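Keep the Walwood laundry room open

Dec 7, 2022

The owners of the Walwood building want to close the shared laundry room and turn it into storage lockers. I have lived in Vallbridge long enough to see this happen in 4 other buildings, and I think it is a mistake.

The argument is money. A locker rents for 60 dollars a month. A washer brings in less and breaks down more. Fine. But most of the apartments upstairs have no hookups, and the nearest laundromat is a bus ride away. A family that washes twice a week will lose whole evenings to it.

The notice that went out in October says tenants can "explore in-unit options." The cheapest small washer I found was 446 dollars before delivery - and the lease forbids installing one.
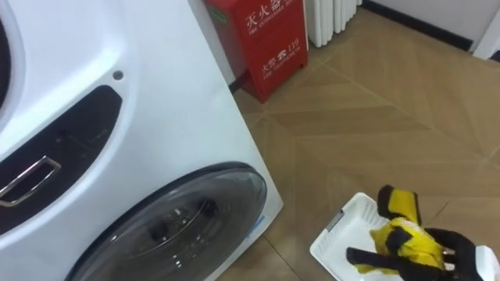 A white front-loading washer with a tinted door.

Rent already pays for that room. If the owners want lockers, the old bike cage by the back stairs is half full of junk. They should start there.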